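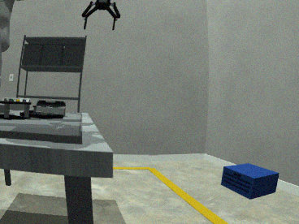

By our workshop editor
Reviews | Lab automation | March issue | 5 min read

I have spent three weeks with Wikside and my desk is a mess, my tea goes cold most mornings, and I keep finding reasons to open it again after supper. It is a simulation kit for people who want to plan a small robot bench before buying one. You build the room, drop in an arm and a gripper, put your racks and boxes where you think they should go, and then find out how wrong you were.

The makers, Plokasden, sell it in two parts. The base kit costs £600 and gives you the room builder, the two-fingered gripper and a shelf of ready-made lab furniture. The Previs add-on, which brings the total to £1089, lets you record a whole run and play it back from any spot in the room. I had both, and I'd find it hard to go back to the base kit alone.

The room I used most is one of the starter rooms, a plain grey corner with a big table, a raised platform on top and a little black rack with coloured bits along it. There's a lidded grey box next to the rack, a chair against the wall, and a yellow line marked on the floor with a blue box beyond it. It's a bare sort of place and I've grown very fond of it! Everything can be picked up with the mouse and put somewhere daft.

My first job was simple enough: lift one piece out of the rack, carry it over the grey box and set it down on the other side. I had the path drawn in ten minutes. The first run knocked the rack flat. The second was lovely until the return trip, when the left finger clipped the lid, because I had measured my clearance with the jaws shut and forgotten how far they spread when open. (They spread a long way.) On a real bench that would have meant sweeping up and a grumpy email. I pressed reset and had another go.

This is where Wikside won me over. When something touches something it shouldn't, the run stops, the two parts are marked, and a small panel tells you how far off you were and at which step. No hunting through a log. You can drag the path up a touch right there and carry on from the step before. By the end of the first week I had a routine that finished 98 runs in a row without a bump, and I'll admit I watched rather a lot of them.

Previs is the part I'd show a friend. You can put your viewpoint down low by the floor, looking up past the table legs, and see straight away whether the arm has room to come in over the back of the chair. I'd been planning from above like everybody does, and the low view showed me a problem with my layout that I had missed for days. I moved the rack nearer the middle and the whole run got shorter.

Now the grumbles. The surfaces look a bit grainy on a modest laptop, and the shadows under the furniture can be blocky. Small parts are hard to tell apart from across the room, so you'll be zooming in and out a good deal. The parts library holds more than 800 items, which sounds generous, but the search box wants the exact name and the names are odd. I looked for "stool" and got nothing, then found four of them under "seat, low". Saving a room under a new name takes five clicks. Five!

I also tried bringing in a drawing from Zarei, the bench planner plenty of small labs already use. The walls and table came through perfectly. The labels didn't, and I spent an evening typing them back in. Plokasden says a fix is on the way, and I hope so, as that link would save new users a lot of bother.

Who is it for? Anyone setting up a first bench, I think, and teachers too, if the school can stretch to the price. You don't need to write code, though there's a script window if you like that kind of thing, and the handbook is short and written in plain English. Do the second tutorial before the first. It covers undo.

Wikside base kit, £600. With Previs, £1089. Runs on Windows and Linux.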